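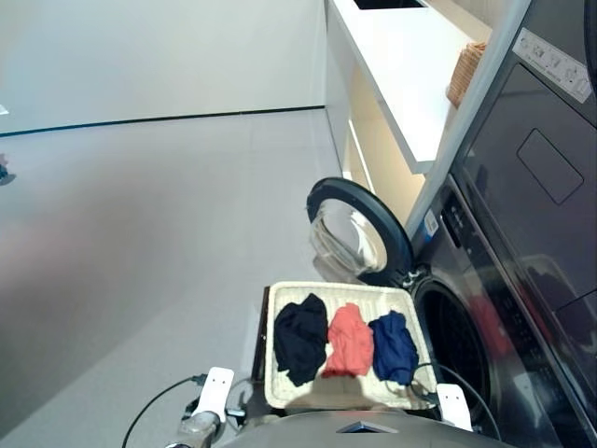 Givero at the washer, basket held level in both grippers, door open.

Givero Laundry Package
For Givero two-arm home robot, second series and newer
Manufacturer: Vutasance
Sold and serviced by Caltico

Overview

The Laundry Package is an extension for the Givero robot. It contains the software for work at a front-loading washer and dryer, one pair of finger covers with higher friction, one approved basket, and a setup visit. With the package installed, Givero can carry a basket to the machine, open the door, put the clothes into the drum, close the door, and take the clothes out again later.

Many customers write to us with the same question: can a machine do the laundry now? Our answer is that it can do a part of the laundry, slowly, in a home that was prepared for it. On this page we try to say which part. Please read the section "What it does not do" before you ask for an offer.

What the package does

Carrying. Givero takes the basket by two opposite sides and carries it level. It can go across hard floors and across door sills up to three quarters of an inch. It stops if a person comes closer than the set distance and continues when the way is free.

Opening and closing the washer door. Givero pulls the door at the handle and moves it to the full open position. Doors that open to the left and doors that open to the right are both supported. The direction is saved at the setup visit.

Loading. The robot puts the basket down, takes one piece at a time and places it in the drum. Small pieces sometimes come up together with a larger one, and this is accepted. When no more fabric is seen in the basket, Givero looks one time into the basket from a second angle and one time along the rubber seal of the door.

Unloading. The same in the other direction. Unloading is the weaker function, see the test results.

Moving from washer to dryer. Available for machines side by side. For a dryer stacked on top of the washer this function is in trial, and we release it only after our technician has measured the height of the drum opening.

What it does not do

It does not fold. We have a folding demonstration in our laboratory and we show it with pleasure to visitors, but it takes almost four minutes for one T-shirt and the result is something you would fold again.

It does not sort by color or by care label. If a dark piece and a light piece are in one basket, they go together in one drum. Givero can tell that a piece is dark, but it cannot know if the piece will lose color.

It does not check pockets. A coin, a paper tissue or a pen goes in the drum with the trousers.

It does not add detergent. We tested pouring for a long time and took the function out of the product in October. A machine with an automatic detergent tank solves this better than our robot can.

It does not handle bras, clothes with long laces, duvets, bath mats with rubber backing, or anything on a hanger. Long straps wind around the fingers. If this happens the robot stops and calls you by the app.

It does not clean the lint filter. Please do this by hand after every dryer load.

Test results

The numbers below are from our own test home, which has two washers of different height. A test run begins with the basket on the floor in front of the machine and ends with the door closed. A run counts as completed only if no person touched the robot, the clothes or the machine.

Total runs recorded with the current software: 3,922
Last loading series, runs: 500
Completed without help: 469

The most frequent reason for a stopped run was a piece of fabric left between the door and the seal. Second was a sock on the floor which the robot saw but could not pick up with the basket in the way. The rest were doors that did not click on the first push, and one time a blocked wheel.

For unloading we do not publish a result yet. Clothes after the spin cycle stick to the wall of the drum and to each other, and a heavy towel can pull three other pieces out with it. Frauke Tiedemann, who leads the testing, asked that we wait until the series is long enough, and we agree with her.

A person loads a washer much faster. This will stay so for some years, in our opinion. The value of the package is for homes where bending down to a drum is difficult or painful, and for small businesses where the machine must be loaded at a time when no staff is free.

Home requirements

Washer: front-loading, door handle reachable from the front. Top-loading machines are not supported.
Free floor in front of the washer: at least four feet by four feet. The door must be able to open fully inside this area.
Floor: tile, wood or vinyl, level. Thick carpet is not supported.
Light: normal room light. Givero can work in the evening with the lamp on. It cannot work in the dark.
Controls: the robot presses only mechanical buttons and turns only mechanical dials. For flat touch panels, please start the program yourself or use the app of the washer, if there is one.
Wireless network: required for messages to your phone. Loading continues if the connection is lost.

About dark and shiny machines. Reflections on a glossy front can confuse the depth measurement, especially opposite a window. We supply four small matte stickers as position marks. They can be removed without residue. In most homes two of them are enough.

The basket

The approved basket is included in the package. You can use your own basket if it is rigid, has a straight upper rim and does not lose its shape when lifted by two sides. Soft bags and folding hampers do not work. A light interior is an advantage, as dark clothes are then easier for the robot to separate from the background. For a black basket with black clothes we cannot give a promise.

Do not fill the basket above the rim. A half-full basket gives the best result, and single pieces lying beside each other are easier than a tight ball.

Finger covers

The finger covers in the package are made for fabric. They are softer than the standard covers and they wear out. Plan to change them after 2,000 grips, or earlier if you see cracks. The app shows the number. Please do not use the fabric covers for kitchen work, they take on grease and cannot be washed well.

Setup visit

A Caltico technician comes to your home for half a day. The technician measures the machine, saves the door direction and the parking position, attaches the marks and makes test loads with your own clothes. Please have one basket of normal laundry ready. Someone of the household should be present for the last hour to learn the stop button, the app messages and the change of the finger covers.

If the technician finds that the room is too narrow or the machine is not suitable, you pay only the travel cost and the package goes back with the technician.

Safety

Children and pets must stay out of the work area during loading. Before closing the door, Givero checks the drum opening by camera, but this check does not replace your own look, above all in a home with a cat. The closing force at the door is limited. The red stop button on the back of the robot stops both arms at once. The arms then hold their position and do not drop the basket.

From our customers

"I have a bad back and the low door was my problem for years. I fill the basket on a chair in the bedroom, the robot does the rest, and I press start. It is slow, I don't mind. Two times it left a sock in the seal." – Chae-won Ok

"We use it in a guesthouse for hand towels. It works well for towels and not well for pillowcases, they end up inside each other. I would buy it again, but I would ask more questions before." – Jae-hoon Hwang

Included in the package

Software license for one robot, with updates for two years
One pair of fabric finger covers, and one spare pair
One rigid basket
Four matte position marks
Setup visit by Caltico
Printed quick guide (English, German, Korean)

Not included: the robot, the washer, the dryer, detergent.

Related products

Ban floor dock – charging position with a low ramp, for laundry rooms with a step at the door
Fabric finger covers, set of three pairs
Extended service contract, laundry functions

Questions and orders

Offers are made after a short phone call in which we ask for the model of your washer and a photo of the room. For technical questions please ask for Chang-ho Gil at Caltico. Lead time is at present six weeks from the order to the setup visit.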